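Cumano: the table, its things, and what we call them

Version of 2023-09-16. Supersedes the June list, which had two entries for the same can.

What's in it

Cumano is a collection of pictures of ordinary objects on one pale tabletop, with a label file to go with them. The activity is putting things on top of, into, or next to other things. If you have ever cleared a kitchen table, you have the background reading done.

The label file has 18 object names in 5 groups: cups and cans, clear plastic, cases, bags, and "small round things." That last group was going to be temporary.

From the table:

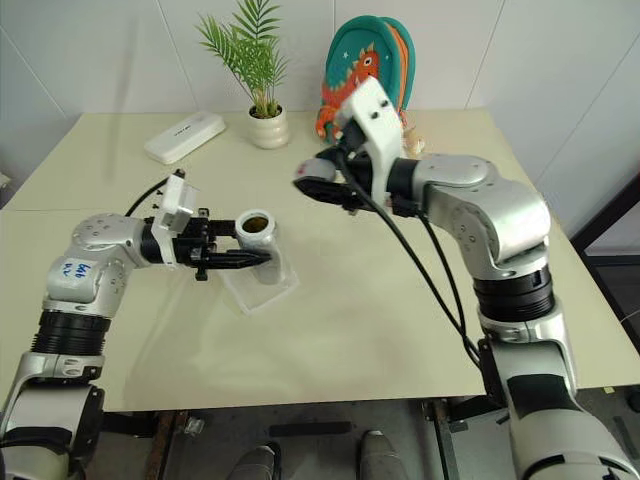
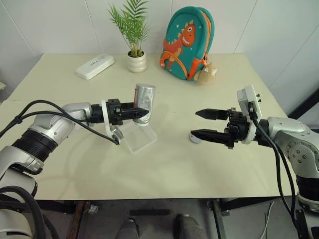
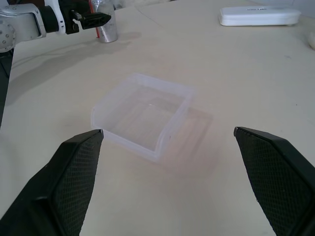
Naming rules

Names describe what a thing looks like from where you are standing. A can is "can, silver" whatever it once held. Cup contents get a color and a texture, so "brown, granular" is a valid entry and "coffee" is not. We lost an afternoon to that one and would like it back.

Clear plastic is the hard group. Labelers at Nautiyal used "stand," "box," "tray," "lid" and "nothing there." The first four are still allowed. Mark the outline at the rim, and leave reflections and shadows out of it.

Bags are labeled by main color first, then by whatever is printed on them. Species of dinosaur is a free-text field. Please stop sending corrections.

Files

objects.csv: one line per name
groups.csv: the 5 groups
notes.txt: 64 lines of disagreements, mostly settled

Known problems

"Case, white" and "box, white" overlap. Famside merges them and Cliltent keeps them apart, so check which version of objects.csv you have before comparing totals. Scratches and smudges on the tabletop are unlabeled and will stay that way.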